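So September is budget month for me, and I've spent most of it with a spreadsheet open and a cold coffee next to it. I want to move our little data project from "two sets of everything and a prayer" to something closer to a real setup, and wow, the small stuff adds up!

The handheld grippers are the easy line. Rellow wants 2502 for a pair with the marker cubes already fitted, and Flalow will do it cheaper if I print and mount the cubes myself. I did that last time. It took me two evenings and one cube came out crooked, so I'm leaning Rellow (sorry, wallet).

Then there's everything I forgot on the first pass:

- shoulder straps, plus a spare buckle or two
- longer cables, because the short ones tug at your wrist when you reach
- another power strip, maybe two
- stands with a heavy base
- household stuff to pick up and move, basins and so on

That list was 13 lines by Tuesday night and it came to almost a quarter of the total. I'd put down nothing for it. Nothing!

I'm also holding off on a second arm from Brurkow. Their lead time is 40 days and I'd much sooner have more people recording with grippers in that stretch than a fancy box waiting for a desk.

Most of our sessions happen down at floor level anyway, one gripper in each hand and the cables going wherever they go.
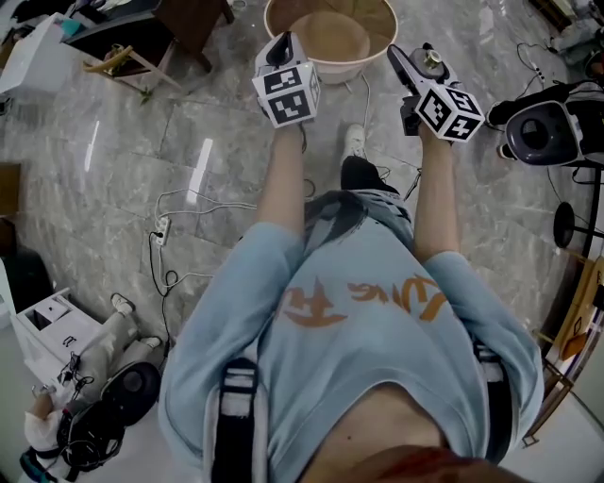
Marina Spanos wrote back that I should price the cables at double whatever I've got, and put the grippers on two separate orders so one late shipment doesn't stop us cold. I've changed the cable line. The split order means paying shipping twice, so I'm asking Rellow about that before I send anything off.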